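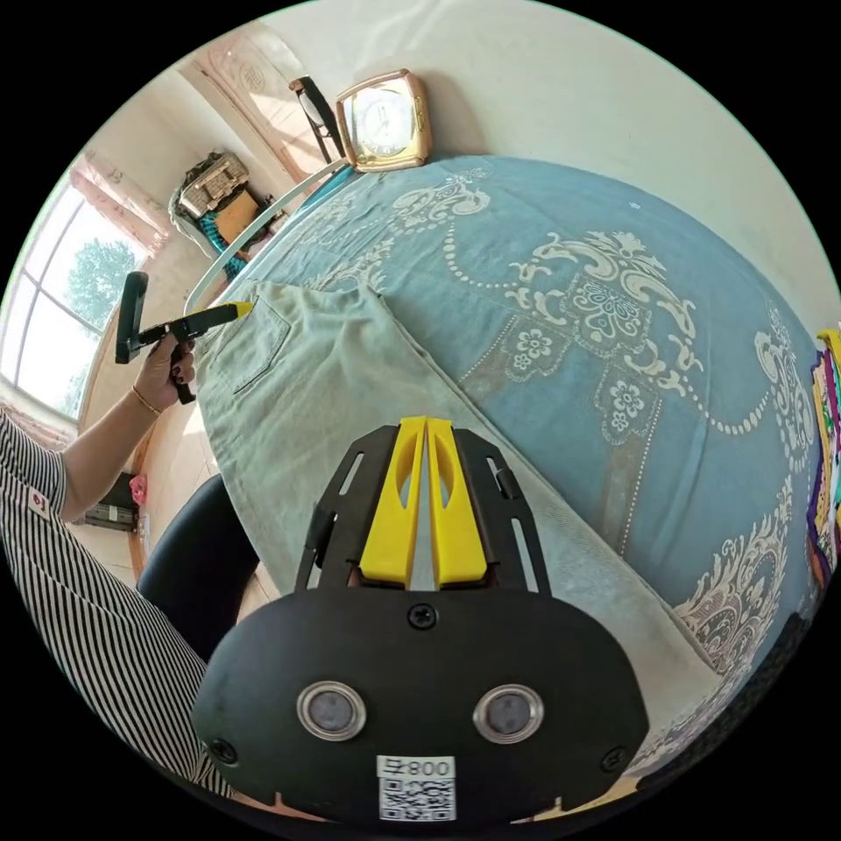 5/22/25

So I finally made it to the open day at Karppinen, the old guesthouse outside Taron that the Flutwood people have been doing up room by room. I'd been meaning to go in November and chickened out over the drive (249 miles!), but this time I packed a sandwich and went.

Siiri Hämäläinen runs the place and she was at the door handing out slippers. There are 9 bedrooms and you can wander through 3 of them, and I spent most of my visit in the one they call the Gomilik room. Oh, I loved it. The bedspread is light blue with big cream damask swirls and flowers all over it, plus these little beaded swags, exactly the sort of thing my grandmother kept for company. Pink wooden headboard, pink curtains, and a green tree right outside the window. Nothing matches on paper and I'd move in tomorrow.

There's a square clock in a gold frame that I'd have bought on the spot if Siiri had let me (I asked twice). I also got very attached to the woven basket over by the far wall — it sits on top of a pile with a teal cloth and a brown box in it, and it made the room feel lived in.

The afternoon was all about clothes folding, which sounds dull and wasn't! Siiri does trousers flat on the bed, smoothing from the waist down, and she's strict about pockets. My own pair came out lumpy. She refolded them without a word and gave me a cinnamon bun, so we parted friends.

Coffee is downstairs and costs extra, bring cash. Parking is on the grass past house number 1052, and the gate sticks, so give it a good shove. I'm going back for the other six rooms once they're open, and I'm asking about that clock again.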